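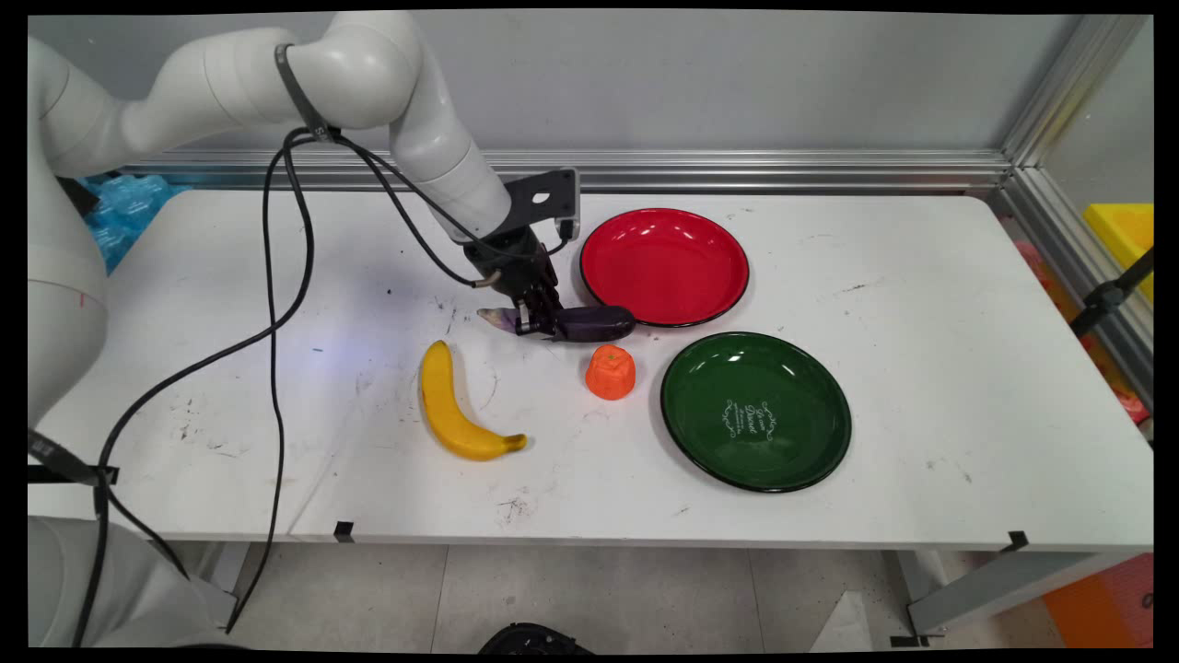 The Tamihana cell: arm, gripper and the cable run over the elbow, with the plates and play food on the table.

Tamihana Cell – Upkeep and Repair
Progress report for the Drasta equipment fund, period ending November
Prepared by Shona Grimshaw, Prirkusgate workshop

Where we are

The cell is running again and has been since the second week of the period. We have logged 1,429 pick-and-place cycles since the cable work was finished, and the arm has not once stopped on a lost gripper signal. When I wrote the last report we were losing a session almost every Tuesday to that fault, so you can imagine the mood in the workshop! There is still plenty on the list, and two items will slip into the next period, but this has been our best stretch so far.

The cable run

Most of our hours went here. The gripper cables used to be taped straight along the arm. Every time the wrist turned far enough, the bundle pulled at the connector, and after some months the connector gave up. Hamish Doolan opened it on the bench and found two pins pushed back and one wire hanging on by a few strands.

We replaced the connector and then spent three days on the routing, and I think those three days are the best money in this report. The bundle is now held by a black strap near the elbow and hangs from there in long loops, down the left side of the table and over the front edge. The loops look untidy to visitors. They are that long on purpose – Hamish moved the arm by hand through every pose in the task list and kept adding slack until nothing went tight, even with the elbow folded right up. The first strap position was too close to the joint and rubbed, so it was shifted along the arm and rechecked after 582 cycles. No wear on the jackets that we could see or feel.

One lesson for the second cell: buy the cable longer than the drawing says. We had to splice one run, and I would like to be rid of that splice.

Gripper

Gervasio Huenchumán took over the gripper. He removed the fingers, cleaned them, checked the bracket screws and put everything back with fresh threadlock. One screw on the bracket had worked itself half a turn loose, which explains the small sideways drift we had been blaming on calibration since summer.

Closing force has been set again from scratch. The eggplant is the piece we use for this, as it is glossy and tends to roll out if the fingers meet it off center. Gervasio's rule is that a setting has to lift the eggplant level, hold it just over the table and set it down by the red plate, 13 times in a row, before he will write it in the book. The banana needs a different approach angle because of the curve, and he has a setting for that too. The small orange fruit is still the hard one. It stands upright on its own, but a finger that comes in slightly low tips it over, and we are getting there slowly.

Table and mounting

The tabletop is scuffed and carries a good many dark smudges and scratches. It is level and firm, and we have decided to leave it alone until the end of the project. A new top would mean unbolting things we have only just finished lining up, and the marks do not trouble the task. The money set aside for it (80 dollars) has gone to spare straps and a second gripper connector, with Warrick Nepia's agreement.

The aluminum frame was checked along the back rail and at the posts. Two joints wanted tightening. Cristóbal Daza has now put paint marks across the bolt heads so that anyone walking past can tell whether something has turned. It took him half an hour and I wish we had done it a year ago.

Calibration

Cristóbal has also rewritten the morning check. It used to be a page and a half and people skipped it. The new one fits on a card:

Power on, arm to home, listen for the brakes.
Look over the strap and the loops, run a hand down the bundle.
Open and close the gripper five times.
Touch off at the marked points on the table.
Pick the banana, place it on the green plate, put it back.
Initial the book.

It takes around ten minutes and everybody does it, me included. Twice it has caught a touch-off error before a session started, both times after someone had leaned on the table.

Not finished

The elbow makes a faint tick at low speed. Devar, who service the arm for us, have listened to a recording and want to see it in person. They are booked for next month, and until then we run that joint at reduced speed. Cycle times are a little longer as a result.

The splice mentioned earlier stays in until the new cable arrives. The supplier has moved the date once already.

The written repair guide is half done. Hamish has the cable chapter drafted with his own sketches, and it is very good. Gripper and frame chapters are still notes.

Spending and next period

We are inside the budget for parts and slightly over on bench hours, all of it from the cable work. I am not asking for more. Next period we plan to have the Devar visit, fit the full-length cable, settle the closing force for the orange fruit and finish the guide so the second cell can be built from it. Warrick has offered to follow the draft with a screwdriver in his hand and mark every place where he gets stuck, and we have told him to be merciless.

The service book and parts receipts are at Prirkusgate and can be copied for you on request.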